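When So-ying Ho took over the outreach program at the Teixeira Institute, the genetics stand at the county fair was a folding table and a stack of leaflets. This May it drew 600 visitors.
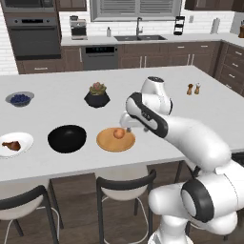 Issue 14

"We wanted people to do something with their hands," Ho says. Visitors extracted DNA from strawberries with dish soap and salt, then took it home in a small tube. Younger children matched paper parents to paper puppies by coat color.

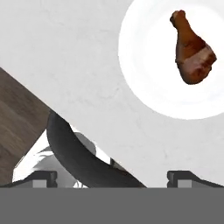 Ohemaa Tetteh, Staff Writer

The question she hears most is whether traits skip a generation. "I draw a family tree on the back of whatever I have," she says. "Once they see a carrier, they usually get it, and then they want to do their own family."

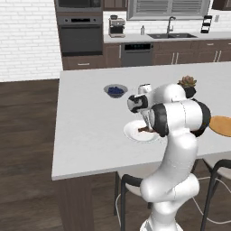
She is careful with that part. Families are complicated, and eye color is a poor guide to who is related to whom. The stand now uses pea plants and cats for its worked problems. "Cats are popular. We ran out of the tortoiseshell sheet by lunch."

Money is tight. The program spent $3,723 on the fair, mostly on travel and printing, and 265 of the visitors filled in a feedback card.
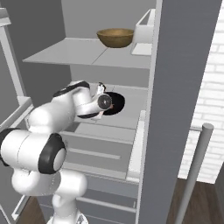

Ho has read all of them. Several asked for something aimed at adults, and she is writing an evening session on inherited disease with two of the institute's PhD students. "They've asked for longer than an hour," she says. "I said we'd see."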